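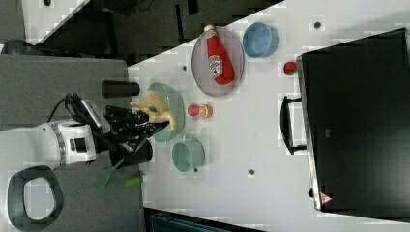 Toy banana, green bowl, and a mug on its side: table clearing, robot style

Can a robot clear a kitchen table yet, or am I dreaming?

Posted by SallmontMarge in Home & Kitchen
Viewed 1,038 times

Hello all, and please bear with me because I tend to go on. My husband and I have a house in Sallmont with a kitchen table that is never clear. We have grandchildren with us most afternoons, so by four o'clock there is a layer of cups, plates, play food, real food and crayons, and by supper I have to dig down to the wood before I can set out forks. I'm 43 years into keeping house and I have arthritis in both thumbs now, which makes the picking up much worse than the cooking or the washing. Bending I can manage. Pinching is what hurts.

My son keeps sending me articles about robots that do chores. We already have a Starkel floor vacuum and I like it very much (it gets stuck under the hutch but so would I). So I started wondering if there is anything for the table. I don't need it to cook or talk to me or fold towels. I would just like the toys to end up in the toy bowl and the dishes to end up by the sink, and if it took an hour over it I wouldn't mind one bit, I'd be in the other room with my feet up.

Is there anything a normal person can buy? And if not, are we talking next year or long after I've stopped needing it? My son says any minute now. My husband says never. I would love to hear from somebody who has no stake in our argument!

Adalberto Quintana
Marked helpful by 43 people

Hi Marge, what a good letter. I fixed packaging machines for most of my working life, and toward the end I looked after the arms on a line at Seixas, so I can tell you what I know and you can divide it up between your son and your husband however keeps the peace.

The short version is that I don't know of anything I'd tell you to go out and buy for that table. The longer version is more cheerful.

The arms I looked after did one thing. A box came down the belt the same way up every time, the arm picked it up, and it set it on a pallet. If a box came through sideways, everything stopped and I got my walk in for the day. That kind of robot has been around for ages and it is very good, but it doesn't know what a box is. It knows where to go.

Your table is the other kind of problem. Look at the picture at the top of the page. There's a plush banana at the bowl, and then there's a ketchup bottle lying on a plate, and a mug tipped over. Every one of those wants a different grip. A plush toy is forgiving, you can squeeze it hard and it doesn't care. A mug on its side has to be picked up by the rim or the handle and then turned, and if the fingers come in a little off, it rolls. A ketchup bottle is a nice easy shape until you think about whether it's full. You and I do all of this without looking, while telling a child to get down off the chair, and it took us years of dropping things to learn it.

The gripper in the photo has two fingers, which is common. Two fingers can do a surprising amount — I've watched people eat a whole dinner with chopsticks — but a flat plate on a flat table is a misery for them, and so is a wet fork. If you ever do see one of these demonstrated, ask to see the plate.

Then there is the sorting. You know the toy orange from the real orange. You know which cup is finished and which one your husband is coming back for. A machine can be taught to tell a lot of things apart by now, and it gets better at it all the time, but knowing what somebody in the house meant to do with a thing is harder, and I'd expect you to lose a few half-drunk coffees along the way.

And the last part, which I think matters most with little ones around, is safety. An arm strong enough to lift a full pitcher is strong enough to hurt a small hand. At the plant we had a cage around ours, and a lock on the cage, and I still got nervous when visitors leaned in. There are gentler arms that stop when they bump something, but I wouldn't put one next to a child's supper without somebody watching it, and then you aren't in the other room with your feet up.

So when? I'm not going to give you a year. I've been wrong about this in both directions. I would say your son is right that it can be done on a table in a workshop with patient people standing by, and your husband is right that it isn't coming to Sallmont by September.

For the thumbs, in the meantime: a big shallow tray. My wife and I keep one at the end of the counter and we push things onto it with the side of the forearm, no pinching at all, and then it goes to the sink in one trip with both hands underneath. Don't load it too heavy. A pair of wide kitchen tongs with a soft grip is good for the small toys too, if you can squeeze with your whole hand more easily than with your thumb.

Write back and tell us who won the argument.

flourandfeathers
Marked helpful by 8 people

No robots here but I have the same thumbs!! We bought a Flollex mat for the grandkids, it's the kind with a drawstring around the edge, and they play on it right on top of the table. Pull the string and all of it goes up in a bundle. Works great for toys. Do NOT leave a juice cup on it, ask me how I know. Also four-year-olds will clear a table for a sticker, mine will do it twice if I look away.

torque_n_toast
Marked helpful by 2 people

no. a vacuum is easy, the floor is flat and it never has to pick anything up. get a dishwasher with a low rack and make your son come over and load it

SallmontMarge

Thank you all so much, I read these out loud at breakfast. Adalberto, they have both decided that you agreed with them, so nothing is settled. I did find a big tray in the basement and I'm going to try the forearm trick this afternoon. I'll look into the drawstring mat as well. Is it washable?

flourandfeathers

Mine is, cold water, hang it up to dry. The string gets a bit stiff the first time but it loosens.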